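## Cable prep, six months in

Siltora signed off on the two-arm cell at the Piststead plant in March, and members on the cable benches have been asking for something in writing ever since. Management's note ran to one paragraph and used the word "seamless" twice. So we went through what we know, what we've been told, and where those two don't match.

The cell was sold to us as relief for the worst job in the building, picking up thin black leads and presenting the plug end for the next station. Anyone who has done a full shift of it knows what it does to your thumbs. On that point there's no argument from this newsletter. 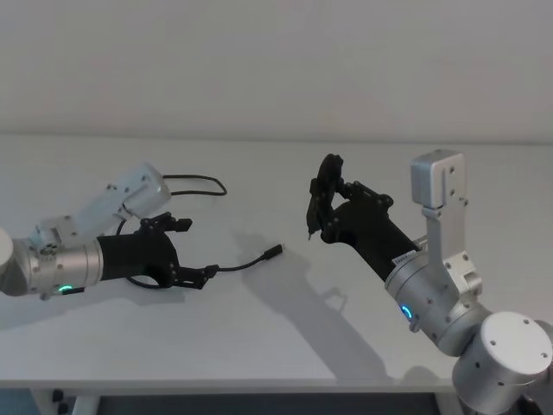

*Page last changed: September 2022*

The argument starts with the numbers. Kovačević, the integrator, quoted 1,000 leads a shift. The old hand bench, on the company's own sheets, was doing 2,935 with a full crew. We were told the gap would close "as the system learns." We asked for the figures since then and got a slide with an arrow on it.

Meanwhile 8 people used to work those benches. Two are now "cell attendants," same grade, same pay, and the rest went to packing or to Marau, which is a forty-minute drive if the bridge is open. Being moved isn't being laid off, and the company is right to say so. It's also a long way from the "no change to anyone's day" we heard at the briefing.

Ask the attendants what they do and you'll get a different list from the job posting. They straighten leads before the arms get to them. They reset after a missed pick. They write up every stop on a form that asks for a fault code, and the code sheet has no line for "cable curled the wrong way," so it goes down as operator error. We've raised that one twice.
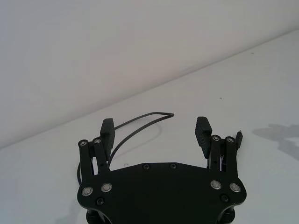

A stiff part stays where you put it. A cable has its own ideas, and the feel for that lives in the hands of people who've done the job for years. Several of them spent weeks showing the engineers how they do it, on normal rate. If their know-how is going into the machine, we'd like the training premium that applies when you teach a new hire.

What we're asking for at the next site meeting:

- monthly output and stop figures for the cell, in full
- a fault code for cable problems, and the old "operator error" entries reviewed
- attendants regraded, with back pay to their start date
- travel time paid for anyone sent to Marau

The company says the attendant role is "under review." It said that in spring too. If you've worked the cell, even for a single cover shift, drop a note in the box by the time clock with what you did and how long it took. Names will be kept off anything we hand over.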